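Kinga Csonka
February 2, 2025

1/ A few people asked how we keep groceries at $300 a month for two adults and a kid who eats like an adult. I'll put it all in one thread so I can link to it later. We live in a small town with one real supermarket (Draklow) and one discount place (Osis) out by the highway.

2/ I don't use an app. I tried two and quit both. I have a spiral notebook that lives on top of the fridge. Left page is what we have, right page is what we're out of. When something gets opened and it's the last one, it goes on the right page. My son is better at this than my husband.

3/ Before I shop I look in the freezer. I used to skip this and buy chicken when we already had chicken. Now I pull everything out of the top drawer, read the labels, and put it back. Labels are masking tape and a marker. Write what it is and the month. "Soup" is not enough, I have thawed a lot of mystery soup. 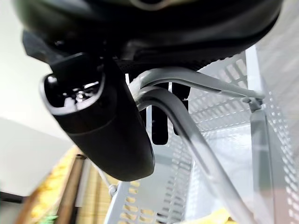

Then I plan five dinners. Not seven. One night is leftovers and one night somebody makes eggs. When I planned all seven I threw out vegetables every week.

4/ The five dinners share ingredients. If I buy cabbage, it's in two of them. Same with sour cream. A tub of sour cream that gets used once will sit at the back until it grows something. Typical week for us in winter: lentil soup, cabbage noodles, baked chicken legs, bean chili, potatoes with whatever sausage was cheapest.

5/ Prices. I write down the price per pound for the things we buy all the time: rice, flour, onions, potatoes, eggs, butter, chicken legs, coffee. It's a short list on the back cover of the notebook. You don't need to track everything. If butter is under my number I get extra and freeze it. It freezes fine in the wrapper.

6/ Osis is cheaper for dry goods and canned tomatoes. Draklow is better for produce and about even on dairy. I go to Osis once a month, because the drive costs gas, and stock up on rice, beans, oil, and flour. I go to Draklow once a week. I don't make quick trips for one thing anymore. A quick trip for milk used to cost me $20.

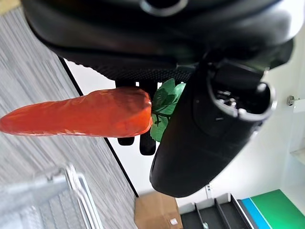 7/ Store brands. Renari is the Draklow one. Good: canned beans, oats, frozen peas, plain yogurt. Fine: pasta, crackers. Bad: coffee, dish soap, and the shredded cheese, which doesn't melt right. My neighbor Edit Lakatos disagrees with me on the coffee. She puts a lot of milk in it.

8/ Meat is the biggest line for most people who send me their numbers. We eat it three nights. I buy bone-in because it's cheaper by the pound and I want the bones for stock. Stock goes in old yogurt tubs in the freezer. Leave space at the top or the lid pops off.

9/ The weekly trip is where I was losing money, and most of it was stuff I picked up while walking around. I stopped taking a cart.

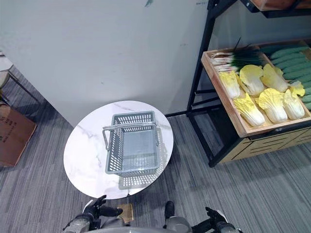 10/ I go in after lunch, never hungry, and I start with produce and finish with dairy. A weekly shop for three fits in one basket if the heavy dry stuff came from Osis already. I like the plain gray plastic kind with the perforated sides, and two metal handles that fold over. It gets heavy. By the time I reach the cheese my arm is telling me to go home, and I listen to it. If it doesn't fit, something goes back on the shelf, and it's usually chips.

11/ Exceptions: birthdays, holidays, and when toilet paper is on sale. Then I take a cart like everyone else.

12/ Judit Lengyel asked about coupons. I use the paper ones from the Draklow flyer if they match something on my right page. I don't buy a thing to use the coupon. I did that for years and had a shelf of salad dressing to show for it.

13/ Somebody else asked about bread. I buy it. I baked for one winter and it was good bread, but we ate it twice as fast and went through a lot of butter. The Pap bakery sells yesterday's loaves at half price in the morning. I slice one and freeze it.

14/ What the $300 doesn't cover: cat food, cleaning stuff, school lunch on pizza day, and coffee out. Those are in a separate line. If you count them with groceries your number will look worse than mine and it isn't a fair comparison.

15/ Some months we go over. Last April we went over by a lot because my mother-in-law stayed with us and likes fish. I wrote it down and didn't try to make it up the next month. Cutting hard after a bad month always ended with us ordering takeout.

16/ If you're starting from zero, do the freezer check and the price list first. The price list takes one trip with a pen. Leave the meal planning until you know what you already have.

17/ Lentil soup recipe is in my replies from last week, Lilla asked for it there. I use more garlic than it says.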